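Feb 7, 2026

Slept until nearly nine, which I haven't done since we moved into Kernstead, and woke up with my shoulders aching from all the rolling. I had a long bath and a piece of toast and then took my tea into the big room to have a proper look at it in daylight. I'd been putting that off. Paint always looks lovely at ten at night when you're tired and want it finished, and then the morning comes in and shows you every holiday and roller mark you left behind.

Well, I'm pleased to say it's good. The ceiling is good! I lay down flat on the floorboards with a cushion under my head (tea balanced on my stomach, very elegant) and just looked at it for ages. It's only plain white, and I did wonder whether we ought to have gone for something with a bit of cream in it, the way Mum always had hers, but the colour is right. It's even all over now, and the old brown ring by the chimney side hasn't come back through. Cristóbal said it would take two coats of the stain blocker and he was right, though I shan't tell him so more than once.

What I hadn't expected is how much the light moves about up there. You'd swear it was three or four different whites. It's bright toward the middle and then goes a soft grey as it comes down to the walls, and I kept thinking I'd missed a bit, and getting up, and finding I hadn't. I could have stayed there all morning. I thought about the place as it was in August, when we first came to see it, with the wallpaper hanging off and that awful smell of damp carpet, and me saying to Cristóbal in the car afterward that we'd be mad to take it on. We probably were. Still, there it is, one whole ceiling, finished.
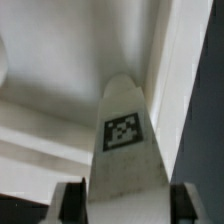

## Evening

Cristóbal got back from Carrasco's after lunch with the filler and the wrong sandpaper, so he had to go back again, poor love, and I made soup while he was out. The good pot is still in a box somewhere so it was the little one, and we had a bowl each and then finished it off standing at the stove.

Then we sat down with the bills, because I'd promised myself I would before the weekend got away on us. The room has come to $2,145 so far. I had written down $2,503 at the start as the most I'd let it cost, and there are still the skirting boards to do and the light fitting to choose, so I don't suppose there will be much left over for the armchair. Cristóbal wants the fitting from the Kirnon catalogue, the one with the long arm. I think it's too much for a room this size, but he's folded the page down and left it by the kettle, so I know what's coming.

Rang Aunty Jean and told her all about it and she wanted to know if we'd washed the ceiling down first with sugar soap. I said yes. (We did the half by the door.) She's going to come up on the train once the floor is done, and she's bringing the blue curtains, the ones from the old front room, if they've survived seventeen years in her cupboard. I'd love them if they're long enough. I could always let the hems down.

My neck is sore now, I suppose from all the looking up. I've washed the good brush and wrapped it, and the roller tray is soaking in the laundry tub. Skirting boards tomorrow if it stays dry enough to cut outside. Must remember to ring about the bin.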